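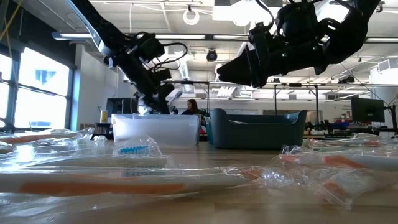
Wrapped twice, thrown away once

I bought a toothbrush in October and needed scissors to get at it. Not the first time. Card back, moulded plastic front, and inside that, on the handle, another bit of plastic. For a thing that is going to sit in a mug next to the tap for the rest of its life.

So – packaging. I know, everyone has had their go at this. But I think we've been arguing about the wrong end of it. We argue about what the wrapping is made of. Paper, plant starch, recycled this and that. Hardly anyone asks whether the wrapping should be there in the first place.

My neighbour Annelore Dreßler kept hers for a month. All of it, in the cupboard under the stairs, because her sister Lieselotte had bet her she couldn't fill a sack. She filled it by the second week and moved on to a box. 67 pieces of clear film alone, and she lives by herself and grows half of what she eats. Lieselotte won, or lost, I never got it straight.

What struck me was how little was food. I'd have guessed cheese, ham, salad. It was batteries. Buttons. A single shoelace pair. Plasters that are already in there own paper sleeves, then a box, then film round the box.

Food I can argue for. A cucumber in film keeps longer, fine, and a cucumber in the bin is a waste too. But a shoelace doesn't go off.

The usual answer is hygiene, and for some things yes. I don't want a toothbrush that's been fingered by half of Podow. But one layer does that. The second layer is for hanging it on a hook, and the card is for the picture of the teeth.

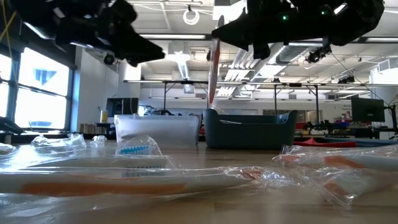
Everyday goods in clear plastic bags.

Jianhua Deng, who ran the household shop in Pakarlow until he retired, told me the big change came with the hooks. Before that he had drawers. You asked for a thing, he opened a drawer, you got the thing in a paper bag or in your hand. With hooks you could do without the person behind the counter. The packet does the talking, so the packet grows. He reckoned he was flattening around 40 boxes a week near the end, in a shop the size of a garage.

I don't want to go back to drawers, before anyone writes in. I like being able to pick a thing up and read the back. And Nikola Kaczorowski, who reads these before you do, says I'm being a snob, that people with two kids and a bus to catch have no time for jars and refills. She's right. The refill shop is lovely and it is open when I'm at work.

Which is why it can't be left to the shopper. Charge for the second layer. Not the first – the second. If a maker wants card over film over film let them pay for it at the factory gate, and see how quickly the film turns out not to be needed. Nobody has to carry a jar anywhere.

They'll say it can't be done, it'll cost jobs, prices will go up. Same was said about carrier bags, and I've had the same cloth one so long the handle has been sewn back on twise.

Annelore still has the box, by the way. She doesn't know which bin it goes in.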